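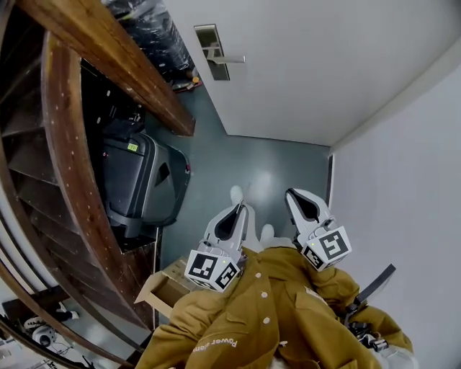
Hallway, both grippers held out over the floor.

Mar 30, 2018
Sanctions statements coding, second pass

Batch: 300 news items from the Sekdale archive, English only, all containing at least one threat or announcement of economic sanctions by a government. Coders: Anjana Bandara and Po-yen Chien. Same codebook as the first pass except for section 4 (target type), rewritten by Hoi-yan Kwan.

Duplicates removed before coding. Left with 254 items. Most duplicates were wire copy with a new headline and a trimmed last paragraph. The Drosach matcher caught those. It did not catch items where a paper had merged two wire stories into one; I pulled these by hand and kept the earliest version of each.

Agreement between coders is good on sender and on stage (threatened, prepared, imposed, lifted). It is poor on target type. The old codes forced a choice between "state" and "firm or individual," and a lot of the items name both: a ministry and the trading company that buys for it, or a defense agency and its director by name. New section 4 allows a primary and a secondary target. Anjana used the secondary field freely, Po-yen hardly at all. Po-yen read "secondary" as secondary sanctions, meaning penalties on third-country firms that deal with the target. Reasonable reading. Field renamed "additional target" as of this afternoon. Secondary sanctions get their own yes/no column.

Stage problem, still open. Items sourced to unnamed officials say measures are "being prepared" or "under review." Codebook puts both under "prepared." Po-yen thinks "under review" belongs with "threatened" unless a draft list or a named legal authority is mentioned. I agree for now. Went back through the items affected and moved 9 of them. Old values kept in the column stage_v1, do not overwrite.

Response coding: we record the target government's first public reply and the lag in days. Time zones are a nuisance here. A statement made in the evening in one capital is dated the next day in another, so a reply can come out with a lag of minus one. Set negative lags to zero and flag them. Man-lok Tsang wants the raw timestamps kept too. Fine, but the archive gives publication time, and the time of the statement itself is missing for most items. Column is labeled pub_time so this is clear later.

Replies that announce a military step (test, budget increase, deployment) are coded 2 on the reply scale even when the step was already planned. We code what is said and leave intent alone. Hoi-yan Chiu objects that this inflates the top of the scale. Noted. Could add a flag for "previously announced," if coders can settle it from the article text alone. They probably cannot.

To do:
Rerun agreement on target type with the renamed field, both coders blind to the first values.
Hoi-yan K. to write two worked entries for merged wire stories.
Ask Virnasari if their list of designation dates covers removals.
Freeze the codebook in April, before the French items go out.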